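Tavares Nail Studio to Reopen in Larger Space in July

Tavares Nail Studio will reopen in July in a bigger storefront two doors down from its old address on the north side of the plaza. The new salon covers 2,331 square feet, up from 1,000 in the space it has leased since it opened.

Owner Guadalupe Escobedo signed the lease in the spring after the stationery store that held the corner unit closed. The salon had been turning away walk-in customers on most afternoons, she said, and the old layout left no room for a proper waiting area.

"People were standing by the door with their coats on," Escobedo said. "We had clients who had been coming for years and they would look in, see the line and go home. I don't blame them."

The new salon will have separate areas for manicures and pedicures, with a wall between them that stops short of the ceiling. Two small rooms at the back will be used for waxing and brow services. Those rooms share a sink and a linen closet. The front desk moves to the left side of the entrance, and retail products will be kept behind it. 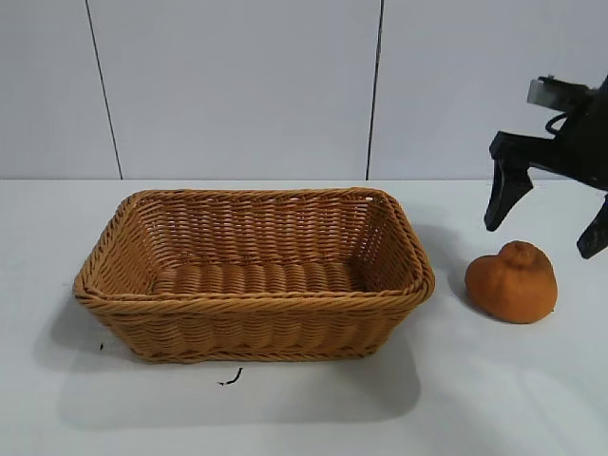 Will appointments booked at the old location still be honored?

Every appointment already on the books will be kept at the same date and time, and clients only need to go to the new door. Staff are calling customers booked for the first week to let them know about the move. Anyone who would like to change a booking can do so by phone or at the front desk, and there is no charge for changes made during opening week.

Gift cards bought at the old salon will also be accepted. Punch cards will be replaced with a new version, and the punches already earned will be carried over when the customer brings in the old card. Escobedo said she considered moving the whole program to a phone app and decided against it after asking regular customers.

Much of the build-out has gone into air handling. The contractor, Javirex, installed vents at each manicure table that pull air down and away from the work surface, along with a separate exhaust line for the back rooms. The work took longer than planned when the crew found that the existing roof opening was too small for the new fan, and the city had to sign off on a revised drawing.

Tanner Gill, who manages the project for Javirex, said the plumbing was the other large piece of the job. Each pedicure chair has its own supply line and drain, and the floor had to be opened in two places to reach the main.

"The slab is thicker at that end of the building than the plans show," Gill said. "That added some days. Everything after that went by the schedule." The final inspection is set for the end of this month.

The pedicure chairs are new. Escobedo chose a model without internal jets, which she said is easier to scrub down between clients. The basins use a disposable liner that is thrown away after each service. Metal tools will go through the same cleaning and sterilizing steps as before, in a larger room with a door that closes. Files and buffers will continue to be used on one customer and then discarded.

Prices for basic manicures and pedicures will not change when the salon reopens. The cost of gel removal will go up slightly - the first increase for that service in several years - and a new price list will be posted at the desk and in the front window. Nail art will still be quoted by the technician before work begins.
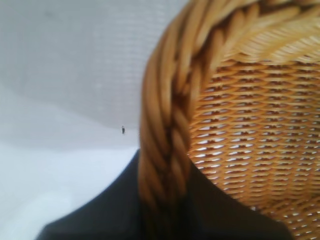 Hours will be longer as well. The old salon closed at 6 p.m., and the new one will stay open until 8 p.m. on weekdays, with the last pedicure starting at 7 p.m. Weekend hours stay as they were. Escobedo said the later closing time came from requests by hospital and school employees who could not get in before the end of the working day.

To cover the extra hours, the salon is hiring four nail technicians and one person for the front desk. Applicants for the technician jobs must hold a current state license. Recent graduates may apply, and new hires will work alongside an experienced technician for their first month. Applications can be picked up at the old location until it closes.

Online booking will begin on opening day through Clerkilus, a scheduling service the salon tested with a small group of customers over the winter. Clients will be able to choose a technician, see the expected length of each service and ask to be placed on a waiting list. Phone booking will continue, and half of the afternoon slots will be held for callers and walk-ins. "Not everyone wants to do it on a screen, and my mother is one of them," Escobedo said.

The salon is also changing its main polish supplier and will carry the Previs line of regular and gel colors. Remaining bottles from the old lines will stay on the shelf until they run out, so customers who have a favorite shade can still ask for it. Customers may bring their own regular polish, as they do now. Outside gel products are not accepted, as the lamps are matched to the gels the salon stocks.

Parking has been a sore point at the plaza for some time. The corner unit has a side entrance that opens onto the rear lot, where spaces are usually easier to find in the afternoon. That entrance has a ramp and an automatic door. The front entrance is level with the sidewalk but has a manual door, so clients who use wheelchairs may find the side entrance more convenient. Drivers are asked to leave the loading zone behind the bakery clear before noon.

The old salon will stay open until two days before the move. Its sinks and tables are being sold to another salon owner, and the landlord has listed the unit for rent. No new tenant has been announced.

An open house is planned for the evening before the first day of business, from 5 p.m. to 7 p.m. Visitors can tour the rooms, meet the technicians and sign up for appointments. No services will be given that evening apart from polish changes, which will be free for as long as the staff can fit them in. Light refreshments will be served near the front desk.

The salon's phone number is not changing. Callers during the two days of the move will reach a recording, and messages will be returned once the new desk is set up.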